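Objet : Re: Plan de travail en marbre, quel entretien ?
Liste : renovation-cuisine
Date : août 2018

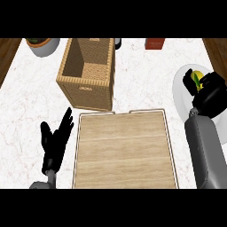

Bonjour à tous,

Je réponds sur l'entretien du marbre, après deux ans d'usage quotidien. Le principal souchi, chez nous, ce sont les acides : citron, vinaigre, vin blanc. Ils attaquent le poli et laissent une marque mate que l'hydrofuge n'empêche pas. Sur un plateau blanc à veines fines, brun rosé et rougeâtres, comme celui-ci, je regarderais surtout les parties peu veinées avant de choisir la finition. Nous avons pris l'adouci chez Nasution et je ne le regrette pas.

> Le marbrier de Grukden nous propose un poli brillant
> avec un traitement Niradine, à refaire tous les 3 ans.
> Devis à 1288 euros, pose comprise. Est-ce que
> quelqu'un a du recul sur ce produit ? Et peut-on
> couper directement dessus ?

Pour le Niradine, je l'ai passé en deux couches, avec sept heures de séchage entre les deux. Il protège bien du gras et du café. Demandez si la deuxième couche est comprise dans le devis, elle ne l'était pas dans le nôtre.

Pour la découpe, non : prenez une planche en bois. Le couteau raye la pierre et la pierre abîme le fil du couteau.

Au quotidien, eau tiède et savon noir très dilué, puis un chiffon sec. Évitez les crèmes à récurer.

Je peux envoyer la fiche du produit à ceux qui la veulent.

Cordialement,
Rater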